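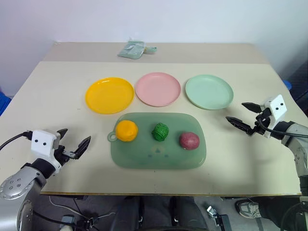 Unit 4: Sorting Tasks and the Measurement of Category Knowledge
Instructor: Emlyn Wynne
Lab section: Ada Bianchini, Wednesday

4.1 Scope

These notes cover free sorting, forced sorting and the scoring of both. Triad tasks are treated in Unit 5. Read section 4.4 before lab; the worksheet assumes it.

4.2 Terms

Item: any single thing the participant is asked to place. Items may be words, drawings, toys or real objects.
Bin: a location that stands for one group. Plates, trays, boxes and marked areas of a table are all used.
Free sort: the participant decides how many groups to make.
Forced sort: the number of bins is fixed by the experimenter.
Basis: the property by which the participant appears to be grouping (color, shape, kind, use).

The basis is inferred from the placements. It is never observed directly. A participant's spoken explanation is a second source of data and is coded separately, as the two often disagree.

4.3 Confounded properties

Suppose a child puts a lemon with a banana. The placement fits grouping by color and grouping by kind equally well, so the trial says nothing about which was used. A diagnostic trial sets the properties against each other: lemon, strawberry, yellow block. Placing the lemon with the block supports color. Placing it with the strawberry supports kind.

Bins carry properties too. If the bins differ in color, some participants will match item to bin and ignore the other items. This is a legitimate result when color matching is the question and a source of error when it is not. Colored bins should be rotated across participants so that no color always holds the same position. Position bias (a preference for the nearest or rightmost bin) is checked the same way.

Toy items add a further difficulty. A molded vegetable may be named differently by different participants. Run a naming check after the sort. A naming check given first tends to prompt sorting by kind.

4.4 Scoring agreement between sorts

Treat each sort as a set of pairs. For n items there are n(n-1)/2 pairs. With 6 items this gives 15 pairs. For each pair, record 1 if the two items share a bin and 0 if they do not.

To compare sort A with sort B, count the pairs on which they agree (both 1 or both 0) and divide by the total number of pairs. This is the Rand index. It runs from 0 to 1 and does not require the bins to have matching labels.

Worked case, 6 items:
Sort A: {a, b, c} {d, e, f}
Sort B: {a, b} {c, d} {e, f}
Pairs together in A: 6
Pairs together in B: 3
Together in both: ab, ef, so 2
Apart in both: 15 - 6 - 3 + 2 = 8
Index: (2 + 8) / 15 = 0.67

The raw index is inflated when there are many small groups, because most pairs are then apart in both sorts. Use the adjusted form for any comparison you intend to report. The formula is on the Unit 3 sheet.

4.5 For lab

Use the Indlow item set. Record every placement, including moves made before the participant says the sort is finished. Enter final placements in the first column and moves in the second. Blank cells are read as missing by the scoring script, so enter 0 where no move occurred.

Worksheets are due in November, at the lab meeting before the break.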